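Is the Prinia "certified listing agent" course worth $2000?

prinia_curious
I have my state license and 2 sales behind me. Prinia says sellers in my area ask for their badge by name. Has any seller ever asked you for it?

Barros_Rentals
No. I took the free sample and it was Real Estate 101 with a nicer font. Ask them how many graduates closed a deal within the year and watch the subject change.

kivent lane
I paid for the Veltura one, which was $200 and still too much. My broker shrugged at the certificate. The open house checklist was decent, I'll give it that, mostly trash out, lights on, pets gone.

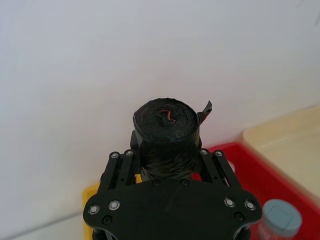 I still use it. You could write the same list yourself in an evening, and I doubt the expensive course has a better one. Get the refund terms in writing if you sign up anyway.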